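Come and help us finish the arm

Staton Makers is looking for four or five people to join the Sunday arm group from March until the summer. You don't need to have built a robot before. You do need to like fiddling with things, and not mind when a thing you fiddled with last week needs fiddling with again!

We're building a gripper and getting it to work properly on a robot arm, at home prices and in a shared workshop. The gripper is our own design (fifth version, called Hetel, please don't ask about the third) and most of it comes off our two printers. So far it has taken 52 printed parts and 14 evenings, plus a fair few Sundays that ran on until the lights went off. It opens, it closes, and on a good day it picks up what we ask it to. We'd love more good days.

What we'd like help with

Printing and finishing. The fingers are the flexible fin-ray sort, with ribs inside that let them bend round whatever they're holding. We've been trying different rib spacings and there's a whole shoebox still to test. Patience with stringy filament is a plus.

Wiring and tidying. Cables on a moving arm are a pain, and ours could be routed much better than they are. If you're the person who labels plugs, we want to meet you.

Code. Mostly Python. The control program is 1,103 lines long and almost half of it is comments, some of them quite emotional. Someone who enjoys cutting things down would be very welcome.

Testing. This is the bit everybody ends up enjoying – setting out an object, trying a grasp, writing down how it went, doing it again with something turned a little. We have 648 tries in the log and want a lot more, with flat things especially. Flat things are hard.
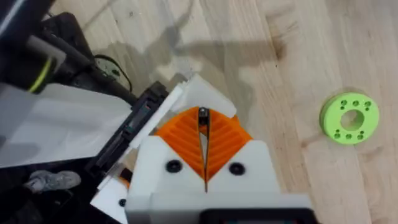
Staton Makers – Robot Arm Group

Flat rings and discs are the current headache. The green one with the big hole in the middle has become our standard test piece, and we go back to it whenever we change the fingers or the small black tips. If you have ideas about getting hold of something that thin off a wooden floor, bring them along.

When and where

Sundays, 2 pm to 5.30 pm, in the back workshop at Staton. Come to as many as you can; twice a month is fine. There's a small fund for materials, so you won't be paying for filament or screws. It's unpaid, but there is tea and usually cake.

Over-16s are welcome, with a parent's note if you're under 18. The workshop is on the ground floor with step-free access.

To join in, send a few lines to Yamila Bravo through the contact form, with "arm group" as the subject. Tell her what you'd like to have a go at and anything you've made, mended or taken apart. A bread bin counts. Photos are nice but not needed.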